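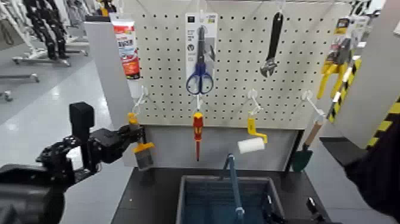

有孔ボードの工具を扱う遠隔操作デモの収集基準について(エピソードの区切り、失敗例の扱い、配置の変更頻度)

投稿者:Kátia Paiva
カテゴリー:模倣学習・データ収集

お世話になっております。Selomlow 実習棟において、双腕ロボットの遠隔操作による学習用データの収集を担当しております。収集基準の策定にあたり、経験をお持ちの方のご意見を伺いたく投稿いたしました。

対象としている作業は、有孔ボードのフックに掛けた工具を片手のハンドで把持し、フックから外して、手前の机上に置いた青い箱に収めるというものです。使用する物品は刷毛、ドライバー、小型の塗装用ローラー、移植ごて等で、いずれも市販品です。上段には台紙付きのはさみやモンキーレンチも掛けておりますが、現段階では把持の対象とせず、背景の一部として残しております。視点は頭部カメラを主とし、関節角と手先の指令値を同時に記録しております。

現在までに 500 エピソードを収録いたしましたが、内容を点検したところ、次の点で操作者ごとの差が大きいことが判明いたしました。

第一に、エピソードの開始と終了の位置です。腕を初期姿勢に置いた状態から記録を始める操作者と、既に手先がボードの近くにある状態から始める操作者が混在しております。終了についても、工具を離した瞬間に停止する者と、腕を戻し終えてから停止する者がおります。

第二に、失敗の扱いです。刷毛の柄を一度つかみ損ね、つかみ直してから成功した記録が 71 件ございます。これらを成功例として学習に含めてよいものか、判断がつきかねております。工具を床に落とした記録は別に保管しておりますが、こちらの用途も未定です。

第三に、配置の変更頻度です。現在は一つの配置で続けて収録し、区切りのよいところで掛け替えを行っております。掛け替えの回数を増やすと収録の効率が著しく低下するため、適切な目安があればご教示いただきたく存じます。

なお、学習の手法は行動クローニングを想定しており、強化学習の予定は当面ございません。何とぞよろしくお願い申し上げます。

投稿者:Figueiredo

ご質問を拝見いたしました。当方は Hamuvbridge の検証室において、類似の把持作業のデータ整備に従事しております。ご質問の順にお答えいたします。

エピソードの区切りにつきましては、収集手順書に開始姿勢と終了姿勢を明文化し、記録ソフトウェアの側で確認する方法を推奨いたします。具体的には、各関節が初期姿勢から所定の許容範囲内にない場合、記録開始の操作を受け付けない設定といたします。口頭での申し合わせのみでは、収録が長時間に及ぶにつれて必ず崩れてまいります。

終了側は、工具を離した後に手先が箱の上方から退避し、静止するまでを含めることが望ましいと考えます。離した瞬間で記録を打ち切りますと、学習後の方策が放した直後の動作を知らないまま実行されることになり、箱の縁に指を接触させたまま停止する事例を当方でも経験しております。

既に収録された分については、破棄なさる必要はございません。開始位置が異なる記録には識別用の欄を設け、学習時に選別できるようにしておけば足ります。前後の静止区間が長いものは、機械的に切り詰めて差し支えありません。ただし、切り詰めた後のデータのみを残すことは避け、元の記録を必ず保存してください。

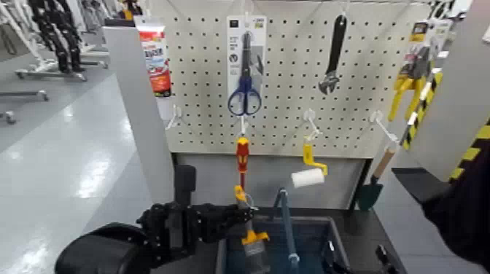 つかみ直しを含む記録については、一律に除外することには賛成いたしかねます。実機で方策を動かした際には、把持位置がわずかにずれる状況が避けられません。そこから立て直す動作が学習データに一切含まれていないと、方策は空をつかんだまま箱へ向かう動作を続けることがあります。当方では次のように区分しております。

成功(一回で把持)
成功(つかみ直しあり)
未完了(操作者の判断による中断)
落下または接触異常

上の二区分を学習に使用し、残りは評価および異常検知の検討用に保管しております。つかみ直しが長く続いた記録は、操作者が迷っている時間が大半を占めますので、静止と微動を繰り返す区間の長さで上限を設けました。上限値は作業によって異なるため、実際の映像を数件ご覧になったうえで決定されることをお勧めいたします。

落下の記録は、行動クローニングの教師データとしてはそのまま使用できません。しかしながら、落下の直前までの区間に失敗の予兆を示す注釈を付けておけば、後日、成否判定器を作成する際に大いに役立ちます。

注釈の様式も早期に固定なさってください。工具名は「刷毛」「ブラシ」「はけ」のように表記が揺れやすく、言語指示と組み合わせる段階で支障となります。当方では物品表を一枚作成し、表にない名称の入力を受け付けないようにいたしました。左右どちらの手で把持したかについても、関節の記録から推定するより、収録時に選択させるほうが確実です。

投稿者:Sitstead管理室

配置の変更頻度についてのみ回答いたします。

当施設の手順では、同一配置での連続収録を 13 エピソードまでと定めております。理論的な根拠に基づく数値ではなく、操作者の交代時刻と合わせやすいという運用上の事情によるものです。それ以上続けますと、操作者が手順を暗記し、画面をほとんど見ずに同じ軌道をなぞるようになります。軌道がそろった記録は一見すると良質ですが、配置を変えた途端に方策の成功率が落ちました。

掛け替えは、全ての工具を入れ替える必要はありません。対象の工具を隣のフックに移す、フックごと穴を一段ずらす、柄の傾きを変える、という程度の変更でも効果が認められます。箱の位置も毎回わずかに動かしてください。工具ばかりに注意が向き、箱が常に同じ場所に置かれている例が散見されます。

また、対象でない工具を背景として残しておられるとのことですが、それらの位置も固定しないほうがよろしいかと存じます。台紙付きの商品は面積が大きく、方策がその位置を手掛かりとして手先を動かす恐れがあります。

掛け替えの後は、配置番号を記録に必ず残してください。評価用の配置は学習用と分けて保管し、収録担当者が誤って使用しないよう、番号の体系を別にすることが適当です。

投稿者:通りすがりの研究生

既にご回答が出ておりますが、一点のみ補足させていただきます。照明の条件も記録しておくとよいと思います。当方では窓に近い場所で夕方に収録した分だけ、白いボードの明るさが大きく異なり、後から原因を調べるのに苦労いたしました。カメラの露出を自動にしている場合は、固定にするだけでも改善すると思われます。具体的な設定値は機種によりますので分かりません。申し訳ございません。

投稿者:Kátia Paiva(投稿者による返信)

皆様、ご丁寧なご回答をいただき、誠にありがとうございます。

開始姿勢の確認機能につきましては、記録ソフトウェアの担当者に改修を依頼いたしました。つかみ直しの記録は、Figueiredo 様の区分に倣って整理を始めたところです。点検の結果、61 件を「成功(つかみ直しあり)」とし、残る 10 件は迷いの区間が長いため保留といたしました。

Sitstead管理室様にご指摘いただいた箱の位置は、当方でも机上に印を付けて毎回同じ場所に戻しておりました。次回の収録より印を外し、範囲のみを定める運用に改めます。連続収録の上限も、まずは同じ回数で試行いたします。

露出の設定は、確認いたしましたところ自動のままでした。固定に変更したうえで、収録の開始時刻も台帳に記入することといたします。

追加で一点お尋ねいたします。フックごと穴をずらした場合、ずらした段数まで配置番号に含めておられますでしょうか。それとも、掛け替え後のボードの静止画を一枚保存する方法で足りますでしょうか。

投稿者:Sitstead管理室

当施設では両方を行っております。番号には段と列を含め、静止画は照合用として同じフォルダーに保存しています。穴の数え方は左上を起点に統一してください。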